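Jurkungate Makers Forum > Builds > Arms and grippers
Thread: Aravach sim, pick to basket, fingertip clearance??

shedrat_52
posted 5/21/21
Right, finally got the arm running in sim before I let it loose on the real bench in the garage. Job is dead simple, pick small brown thing, drop in basket. Two finger gripper, wrist cam plus one view off to the side. Planner is Rundum, stock settings. Grabs below. Tell me what's wrong before I wreck a real gripper.

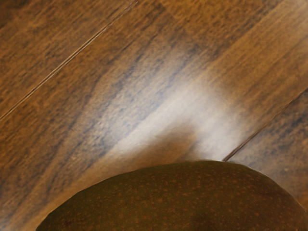
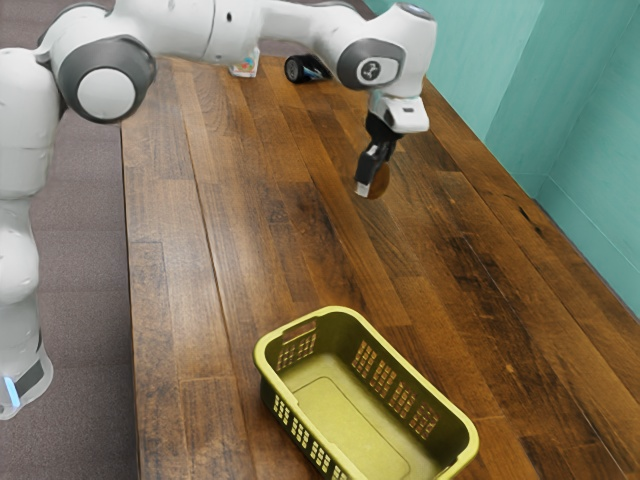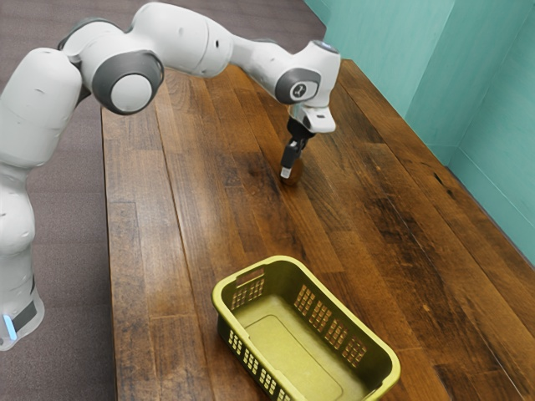

First grab is the close view, speckled green skin on the boards. Second and third are the side view, arm over the table with the yellow-green basket down the front.

Questions -- is my approach angle too shallow, and does anyone else get that glare on the timber? Mucking up my colour threshold something shocking.

tinsnips
Glare is your light, drop the gloss on the wood material. Takes two minutes. Brown object on brown planks is a rotten colour choice tho. Paint the thing orange.

Elie Ghanem
Disagree. Real bench is brown, real stuff is brown. If it only works on orange you've learnt nothing. Leave the colour, fix the light.

tinsnips
He's got to get it working ONCE first mate

shedrat_52
Bench is old hardwood so yeah, going to look like that regardless. Will try the gloss thing tonight.

kerbside_ute
Third one, gripper's coming down on a lean. Is that deliberate? I'd go straight down for anything lying on its side. Had mine on an angle till September and kept clipping the bench with one finger. Lost 4 fingertips.

shedrat_52
Not deliberate, planner picks it. Can I lock the wrist?

kerbside_ute
Orientation constraint on the last bit of the approach. Buried in the Rundum config, search "tool axis". Default tolerance is way too loose.

Elie Ghanem
Careful locking it the whole way, you'll lose reach at the far end of the table. Last bit only. And move the basket closer to the base while your at it, long carry for no reason.

tinsnips
Basket's fine where it is. Wants room to swing.

Elie Ghanem
Room for what, theres a whole table

shedrat_52
ok ok. Gloss down, wrist locked for the final drop, basket stays put for now. Will run it again and post the log -- probaly tomorrow, kids' sport first.

kerbside_ute
Post the config too, not just the log.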